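Skirus Gluten Free Bread Flour Blend, 4 kg

Back in stock from October. Milled and blended at Clundside, same recipe as before, new bag. The old bag split at the corners, sorry to everyone who got flour in their hallway.

What it's for: loaves, rolls, pizza bases, flatbreads. You can make pancakes with it but it's a waste, get the plain blend instead.

Ingredients: brown rice flour, potato starch, tapioca starch, buckwheat flour, psyllium husk powder, salt. No wheat, no barley, no rye, no oats. No milk powder either – the previous version had it and quite a few of you asked for it gone.

Made in a room where no wheat is handled. Nuts ARE handled on the same site, so if nuts are your problem please ring before ordering.

How to use it
Wants more water than you think. The dough should look like thick porridge when you've just mixed it, then leave it 26 minutes and the psyllium firms it up. Don't add more flour during the wait. One rise only, in the tin. Bake hot, then let it go completely cold before cutting or the middle will be gummy.

Bread machines: works in most with a gluten free setting. On the Gendero use the short programme and scrape the sides down with a spatula after the first mix. If yours has no gluten free setting, use dough only and bake it in the oven.
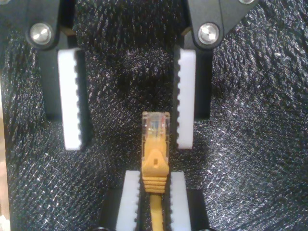
Yeast is not included. Any fast action dried yeast will do, we use Van Leeuwen in the test kitchen and find it a bit quicker than most, so keep an eye on the tin. Fresh yeast is fine too, crumble it into the warm water first.

Storage: cool, dry, bag rolled down and clipped. Once opened use within 2 months. Freezes well if you have the room. Baked loaves are best on the day, decent toast for a couple of days after, slice and freeze the rest.

Questions we get a lot

Can I swap it straight into a wheat recipe? No. Use the recipe on the back of the bag or one written for gluten free flour. Yorkshire puddings are the exception, they come out fine.

Is it suitable for coeliacs? Yes, every batch is tested before it leaves and the batch number is on the bottom seam. Quote it if you email.

Why is my loaf grey? Buckwheat. Its normal. A spoon of treacle in the water gives a browner crumb if it bothers you.

Trade and cafes: larger sacks to order, ask for Jelle Prins. He is in the mill until midday so try afternoons – or email and he'll get back to you when he can.

Order code 3677. Sold singly or as a case of 4. Cases go by courier, single bags by post, please alow a bit longer for the islands. Unopened bags can be returned, opened ones can't.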